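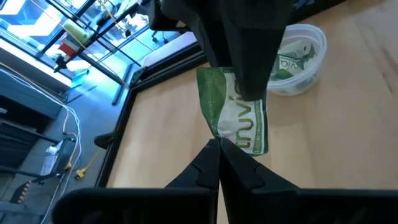
The Second Shift: Arms at the Bench
Photo gallery – Porora workplace pages, August

Porora puts together breakfast kits for small hotels, and until this spring every kit was put together by a person with a good podcast. There are still people and there are still podcasts. There are also now two arms at the end bench, which the order forms call the Brekurlow cell and everybody else calls the twins.

Their job is the small stuff: sugar, sweetener, tea, the little salt that guests take home. Small stuff was always the part people complained about, right up to the moment it was given to someone else. Then it became a craft.

A full order is 600 kits. Gizella Orbán used to do the sachets by feel, talking the whole time, and could tell a double from a single without looking down. She now trains the twins, a promotion that came with a new chair and a great deal of waiting. "I say good morning to them," she says. "They've never been rude about it."

Chiamaka Bako runs the packing floor and has had to rewrite the rota twice. Seven people used to rotate through sachets. Those hours have gone to checking, labeling and answering hotels that want to know where their jam is. Pay went up a grade for the checkers after some discussion – the word in the minutes is "discussion."

Levente Lengyel would like it recorded that he misses the boring job. It was where he did his thinking. Checking needs your whole head, he says, and he goes home at 4 more tired than he did when he was lifting things. Chiamaka has since added a 12-minute break in the afternoon and moved the kettle closer, and he concedes that the kettle helped.

At the bench

Sweetener, Truvia, one packet at a time. Two grippers and a packet that weighs next to nothing, with more of the same in the tub.

The crumpled corner is the sort of thing Gizella watches for. People smooth one out with a thumb and don't remember doing it. On her checklist it is item 11, and it has its own paragraph.

Barnabás Pintér, who looks after the cell, keeps a list of packets by temperament. Paper ones are "fair." Anything shiny is "a conversation." Jam is not on the list and he'd prefer not to be asked.

Words: Elspeth Pringle
Thanks to the packing floor for letting us stand in the way.

Also on the workplace pages
The Skaner label printer, a farewell
Forklift refresher: who still needs to sign
Canteen survey results (soup, again)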